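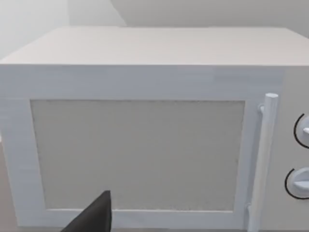
Planning a first equipment order for a two-arm kitchen bench: what do I budget for besides the arms?

Posted in Equipment and Purchasing, 11 March 2020

Raíssa Sampaio

Hello everyone, and apologies in advance for the length of this, I have been saving it up for a while! I teach in the technology program at a small college in Terden, and we have been working on kitchen chores in simulation: a microwave, a counter, a sink, a few simple objects to pick up and put down. It has gone well enough that my department head has asked me to put together a purchase list so we can build the same bench for real in time for September. I was thrilled for an afternoon and then I sat down with a blank spreadsheet and got rather less thrilled.

The arms themselves are settled. We have a separate line for them and it's already signed off, so please don't feel you have to talk me in or out of anything there. What I'm stuck on is everything else. My quotes so far are $776 for a pair of spare finger sets from Turklow, $624 for a wrist camera with bracket and cable from Iranside, and $492 for a mounting plate and clamps from Valtonen. After that I have a row that says "miscellaneous" with nothing in it, and I know perfectly well that row is going to come back and bite me.

So what goes in it? Do I need a real microwave and a real sink, with plumbing? (The plumbing makes me nervous, our room is on the second floor.) How much should I allow for breakage? And is there anything I can learn from the simulated bench before I spend the money? I'd love to hear from anybody who has done this on a school budget. Thank you so much!

benchtop_marvin

Welcome, and what a nice project to be handed. I set up something similar in a training room a few years back, so let me go through it in the order I wish I'd bought things.

Start with the counter. Everyone shops for the exciting parts first and then puts them on whatever table is in the storeroom, and a table that wobbles will eat your whole first month. Get something heavy, measure it, and then check the Valtonen plate against it before you approve that quote, including the hole spacing and how much lip the clamps need. Mine needed a longer clamp and I lost two weeks waiting for it.

For the microwave, buy an ordinary cheap one, or ask the staff lounge for their old one, and leave it unplugged. You want a door with a proper bar handle if you can find it. A push-button door is a completely different job, and your students' work on pulling a handle won't carry over. Do bolt it or strap it down! A light microwave slides forward the moment something tugs on the door, and we chased ours across the counter more than once before we gave in and bought a strap.

The sink doesn't need water. Have a basin dropped into the countertop with no plumbing at all and you'll get the rim, the depth and the sloping walls, and your building people will sleep better. Ask for the cutout to be made by whoever supplies the counter, it's a lot cheaper than having someone come in later with a saw.

As for what the simulated bench can tell you before you spend, I'd say clearances, mostly. Go through your views slowly and look at how close the fingers come to things that aren't the thing being picked up.

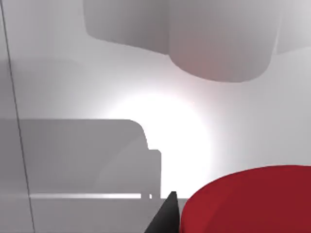

Fingertip close in beside the red cylinder, with glare behind.

If you're seeing tight gaps like that a lot, ask Turklow whether a slimmer finger comes in the same mount before you commit to spares. And think about lighting while you're at it. A real room with a window can be far worse than anything on your screen, so put blinds or a couple of diffused lamps in that miscellaneous row. We skipped it and ended up taping paper to the glass.

Breakage is hard to guess. We went through roughly 14 fingertip pads in the first term, and hardly anything else broke. Cables wore out faster than I expected, so order one spare of each.

oldtoolcrib

Buy the e-stop first. Put it where a student can reach it without leaning over the bench. Also check what your outlets are rated for before anything ships. I don't know much about the rest of it.

lindy_in_purchasing

I'm on the paperwork side of the house, so take this for what it's worth, but please, please ask every vendor for freight in writing. The mounting plate sounds heavy and I'd bet that $492 doesn't include getting it up to a second floor. I would also ask Iranside whether the camera price covers the software license after the first year, as that's the sort of thing that turns up as a surprise invoice in a different budget. And give the miscellaneous row a real name. "Bench consumables and fittings" gets signed, in my experience, and "miscellaneous" gets sent back with a sticky note on it.

One more from me: if the simulated bench has reaches down into the sink, have somebody measure the whole gripper, width included, against the basin you mean to buy. Basins are sold by their outside size quite often, and the inside is smaller than you'd think.
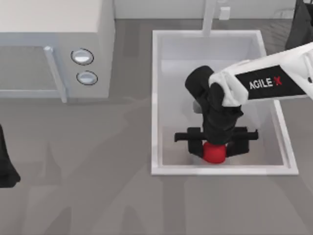

Raíssa Sampaio
Thank you all, this is wonderful! Should I order the spare fingers together with the arms, or wait until we've used the bench for a while?

benchtop_marvin
Order one spare set now and hold the money for the second until you've run the bench for a few weeks. By then you'll know whether you want the same shape again, and you'll have something in the drawer meanwhile if a finger gets bent on the sink rim.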